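Gripper Stop Notice – Frequently Asked Questions

Last changed May 18, 2020

This page collects the questions we received after we asked all users of the Gostik kitchen arm to stop using the drawer and door routines. If your question is missing, please write to the support desk at Harnham and mention your unit number.

What is the problem?

On some units the gripper does not let go when the stop button is pressed. The arm itself stops, as it should, but the two fingers stay closed with full force on the thing they are holding. If this thing is a handle, the arm and the furniture are then locked together. A person who tries to free them by hand can get a finger pinched when the power comes back.

Which units are concerned?

Units with the Haslam finger drive, delivered since January. The drive number is on the small plate under the wrist cover. If it begins with 611, your unit is concerned. Units with the older Jalgate drive open by a spring when the stop is pressed and they are safe in this respect.

Was anybody hurt?

One person in our own test kitchen had a bruised thumb. We have no report of a worse injury. We received 19 reports of a gripper that stayed closed, and in most of them the user waited for the service technician, which was the right decision.

Why did your tests not find this before?

The stop test was always made with the gripper empty or with a soft object inside. With a soft object the fingers relax a little and the drive can release its brake. With a stiff metal bar there is no such movement, and the brake sits tight. We should have tested with hard handles from the beginning. Rhodri Probert, who leads our safety testing, has now written this into the test plan.

What must I do now?

Switch off the drawer and door routines in the menu "Tasks". Install version 26 of the control software when your unit offers it. Until then please do not use the arm for anything with a fixed handle, also not in manual mode.

Can I still use the arm for other work?

Yes. Picking up towels, fruit, closed boxes and similar loose things is allowed. If the gripper stays closed on a loose thing, it is a nuisance only, and you can wait until the unit has restarted.

The gripper is closed on a handle right now. How do I free it?

Do not pull. Press the stop button, take out the mains plug and wait two minutes. After this, turn the red screw at the wrist to the left with the key from the service bag until the fingers open. Keep your other hand on the arm, above the wrist – never between the fingers and the furniture. Leave the plug out and call us.

What kind of handle is the most difficult?

The Haslam drive holds hardest on straight bars which stand away from the front on brackets, as the fingers can close fully behind them. 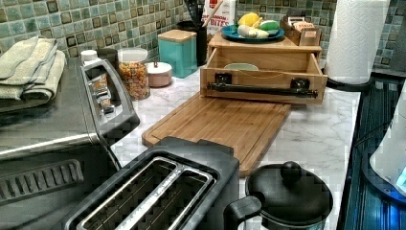 A stuck gripper is also a question of what stands near it, and we ask you to look at your counter before you switch the routines on again. With a bar handle on a pulled-out drawer, every jerk of the arm goes into the whole drawer unit. If the unit carries a plate with a lemon and other produce on top, as on this counter, the plate can slide down. A toaster oven with a curved door handle needs the same care as a drawer, and the towels folded on top of it should be put away first. Please clear the top of any drawer unit that is not screwed to the wall.

Does the new software repair the fault completely?

It repairs the release after a stop. The fingers now close a very small step further before they open, and this frees the brake. We repeated this 2000 times on a steel bar without a locked gripper. It does not help during a power cut, and for this case we will exchange the drive.

Who pays for the exchange?

We pay for the part, the work and the shipping. You do not need the invoice, the unit number is enough. Please do not open the wrist cover screws yourself after you have read the drive number.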